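The second life of an office PC

Most office computers are retired long before they wear out. At Hunlow, a repair workshop on the Pradura estate, a tower that cost a firm 655 pounds new is sold on for 65 once it has been cleaned and rebuilt.

The work starts with the case on its side and the panel off. The processor and memory come out early and are set down where they can't be knocked. The socket needs the most care, as a bent pin can finish a board. Dust is brushed out - never hoovered - and old thermal paste is wiped away with alcohol.

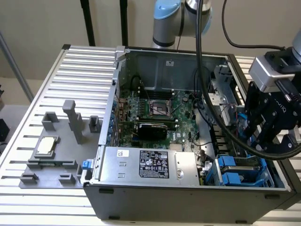 What to look for

Business machines such as Dells are a good place to start. Blue plastic marks many of the parts meant to be moved by hand, like the drive carriers and the clips for the expansion cards, so little is left to guesswork.

Check the power supply label before adding a graphics card. Memory is the cheapest upgrade, and a used stick costs roughly 40 pounds at the Vovska market. Allow 3 hours for a first rebuild.

Hunlow's next open bench is on 7th July. Bring your own screwdriver and leave the monitor at home.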